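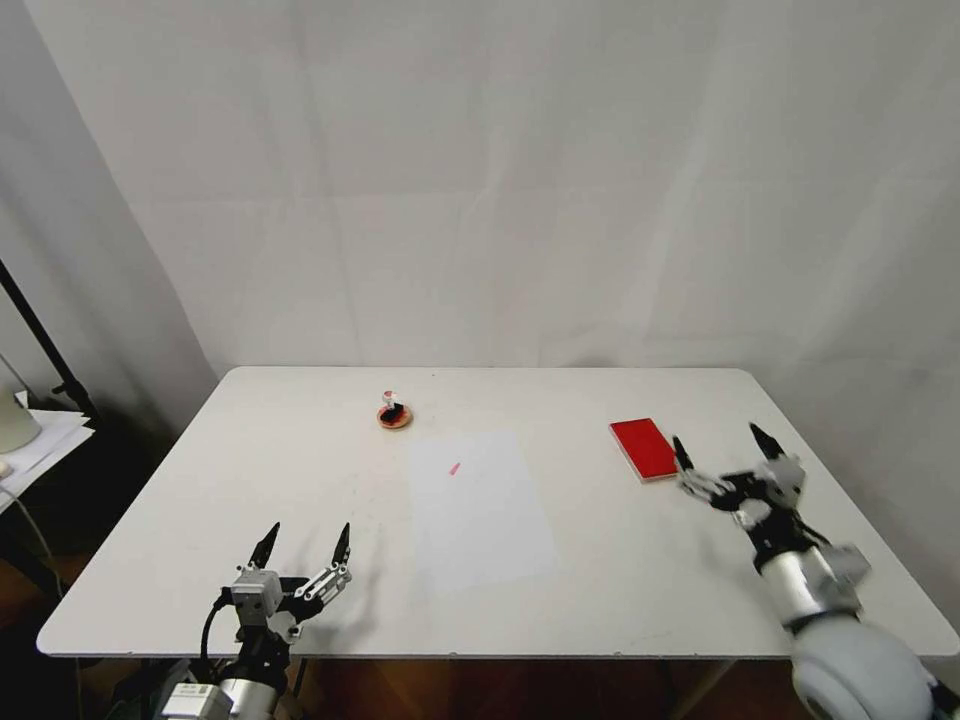
A small figurine on a round coaster, with a sheet of paper on the table.

The Pledow Collection is a group of 26 cars and light trucks, mostly postwar American, put together over three decades by a family parts business and kept at Celtberg. Known for unrestored cars. Also for the arguments about how they were sold.

Background
Started as a storage problem. The Pledow firm took trade-ins against parts bills, kept the good ones in a shed behind the main shop. First car generally given as a two-door hardtop with a bad transmission, though one club newsletter says it was a pickup. By the time the shed was full the family had begun buying on purpose, original paint only, no repaints.
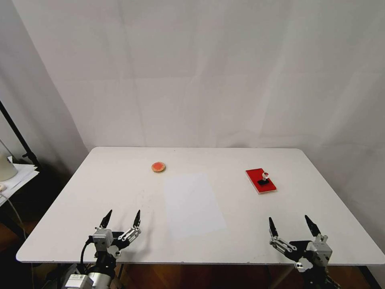
That rule had exceptions. Five cars had been resprayed before they were bought and were kept anyway, mostly for the drivetrains. Listed separately in the catalog as "driver grade," a term the auction house Restideo later droped.

The sale
Restideo sold 18 of the cars in January, no reserve, over two evenings. Wagons did better than expected, convertibles worse. The remaining cars stayed with the family. The no-reserve format was debated in the collector press. One columnist called it brave and foolish in the same paragraph.
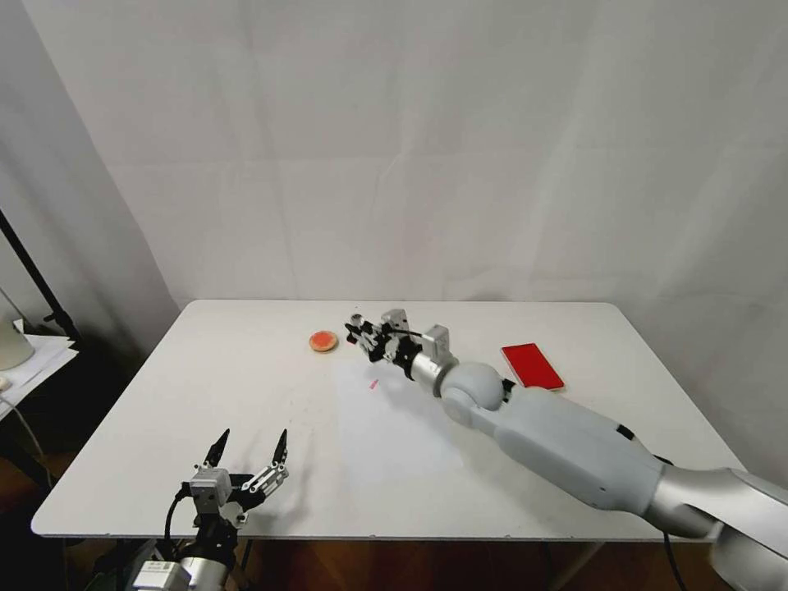
According to Chiba, the prices would have held up fine if the wagons had been spread over both evenings and not all run on the first. Restideo never published its reasons for the running order. Later catalogs from the house mix body styles, so the point may have been taken.

Common questions
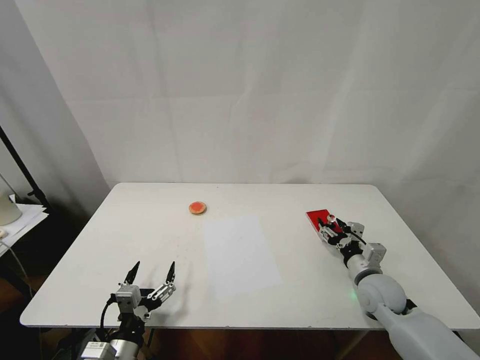 Can the remaining cars be seen by the public?
Only by appointment, Thursday mornings, and the shed is closed in winter. Car clubs of up to 30 people can book ahead. Cars are not started for vistors.

See also
Barn find
No-reserve auction
Survivor car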